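FLAKVILLE, October 19, 2025 — Presora today released results from a study of how soft robot grippers handle flexible packaging, including toothpaste tubes and other items that change shape when squeezed. The work was carried out with Nomura at the Clinard test hall.

The method uses a small camera mounted at the gripper to estimate how far a package is giving way, then adjusts the grip while the item is being lifted.

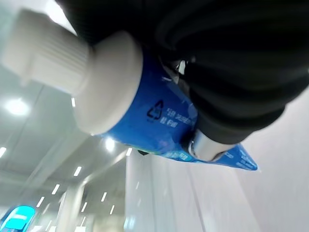
Over 17 days of testing, the team recorded 4,000 grasps on 319 household products. Dropped items fell by up to 6 percent compared with a fixed grip setting. Gains were smallest on rigid boxes, where the fixed setting already performed well.

Presora and Nomura will publish the full paper and the grasp recordings in November. Research groups may request early access through the Presora office in Flakville.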